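4.2 Wrapping and perceived effort

The first surprise in our data came from the wrapping itself. We had expected the price of a gift to dominate how recipients rated it, and price did matter, but the effort a person could see before opening the package mattered nearly as much! Of the 1000 households that completed the survey, 400 had received at least one gift in a reusable fabric sack, and their ratings for "this was chosen for me" were clearly higher than those of households that received only paper-wrapped boxes.

Personalization made the gap wider. Sacks with the recipient's first name on them scored best of all, and the effect held for adults as well as for children. We find this delightful, partly because it runs against the earlier argument by Friesen and Trajkovski that names on packaging work only for recipients under ten. Their sample was drawn from toy purchases (mostly through the retailer Selteo), and ours covers kitchen goods, books, clothing and garden items too, so the two results may be easier to reconcile than they look.
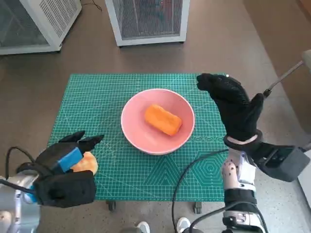 Figure 3. Bowl with an orange item inside, on a green cutting mat.

Reuse was the second strong pattern. We asked respondents whether they still had the wrapping from the previous year, and then – this was Bondarchuk's idea, and a very good one – what they kept in it. Ornaments came up again and again, as did spare ribbon, winter hats and other gift sacks. Several families described a sack that had traveled back and forth between two homes for years, with a new tag pinned over the old one each time. These open answers filled 1739 lines of transcript, and reading them was easily the most enjoyable part of the project.

To check the survey against behavior, we followed 200 of the households through a second season. Each chose wrapping from the Plirkeo catalog at no cost, with the same range of paper and fabric offered to all. Households that had kept a sack from the first season were more likely to choose fabric again, and they also picked larger sizes. Vidmar has suggested that a large sack invites the giver to add small extras, such as candy or a pair of socks. Our records of package contents fit that idea well, although we did not ask givers about their reasons and can't separate it from simple convenience.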